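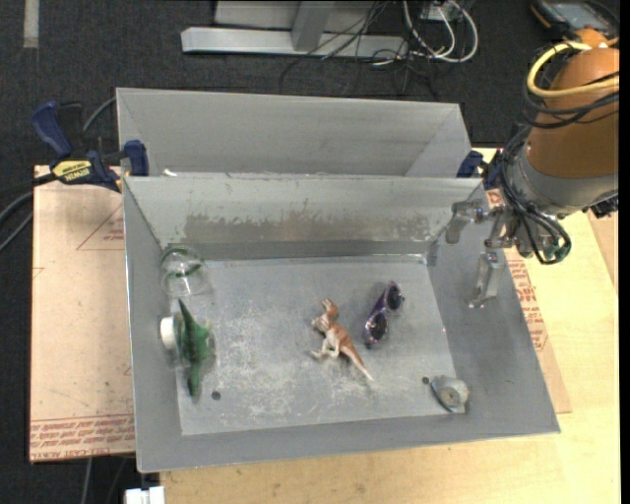 Search tickets Enter keyword Go

April 24, 2020
Posted by: demo bench support

Ticket 799 — arm stops mid-pick, open day bench
Status: open, workaround in place
Site: Tellance, ground floor

Visitors from Huang due after lunch so keeping this short.

Problem: arm goes over the bin, starts down, stops. No error on the pendant, just sits there. Happened 2 times in the first 23 picks this morning. Both times on the clear stuff. Toys fine, dinosaurs fine every time.

Tried so far:

— restarted the Festik picking software. No change.
— checked gripper opens and closes by hand from the menu. Fine.
— reseated the connector at the wrist. Fine for a bit, then stopped again on the see-through container with the white lid.
— slowed the approach to 36 percent. Better. Not cured.

Think its two things at once. One, camera can't make out clear items against grey metal, so it guesses a height and then gives up. Two, the cable loops by the tool. They hang quite low and I don't like them near the bin wall when the wrist turns. Same complaint as the February visit, see old ticket, never closed.

Clamps on the bins checked, both tight. Please don't move the bins, the positions are taught and the last person who nudged one cost us a morning.

For this afternoon: leave the sunglasses and the dinosaurs in, take the clear things out before the Huang lot come round. If they ask for somthing harder, give it the tape measure lookalike, silver one. Stay at 36 percent. Someone on the stop button the whole time, visitors behind the line.

Asked Ronura for a shorter cable set and whether the newer depth settings work on clear objects. Waiting.

Update 13:10 — ran it again with the clear things out, no stops. Leaving it like that for the demo. Will put them back in afterwards and save the logs when it hangs. Don't close this one.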